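Home | Notebook | Parts list | Contacts

May, bench notes, shutter and door contact tests

Senovgate roller shutter lock, second sample. Ran it up and down 40 times by hand, then put 650 N on the bottom rail with the hand winch. The bolt held. The left guide spread a little at the top fixing, so I swapped the short screws for the long ones and pulled again at the same load. No spread.

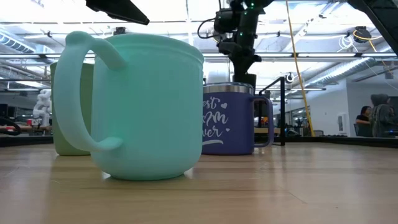
Turquoise mug, green one behind.

Bronholm door contacts: 5 out of the box. Four trip cleanly. The last one sticks closed if the magnet comes in from the hinge side. Marked it and put it back in its bag. Emese Takács wants the gap measured again with the steel door, as the insurer's form asks for it.

Glass break sensor is still on the old firmware. Bíró is sending the cable.

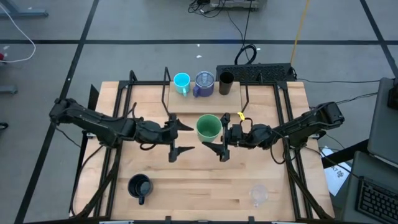 Still to do

- Siren run time on battery only, start at 8 a.m.
- Order more long screws, some 1,000 if the price holds
- Grultara keypad: try the duress code with the phone line pulled
- Ask Emese which form the shutter result goes on

Contact the workshop | Back to top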